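Plekthorpe Giving Circle
Minutes, 9 January 2024

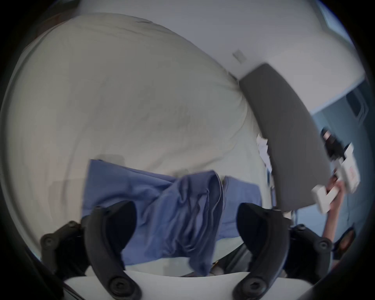 Blue cloth on a cream fitted sheet

Present: Pao-chu Kan (chair), Yen-ting Chien, Kuo-hua Ko, Tsz-kin Yip (minutes)
Apologies: Siu-ming Lo

1. Matched giving. Flodberg has now donated 195 pairs of kids' socks under its buy-one-give-one plan — a wonderful start! Yen-ting will thank them.

2. Funds. Balance is $2361. Agreed to put almost 30 percent toward school shoes.

3. Partners. Kirik wants to join in June. Everyone was thrilled. Kuo-hua to ask who picks the sizes.

4. Any other business. None.

Meeting closed at 2 p.m.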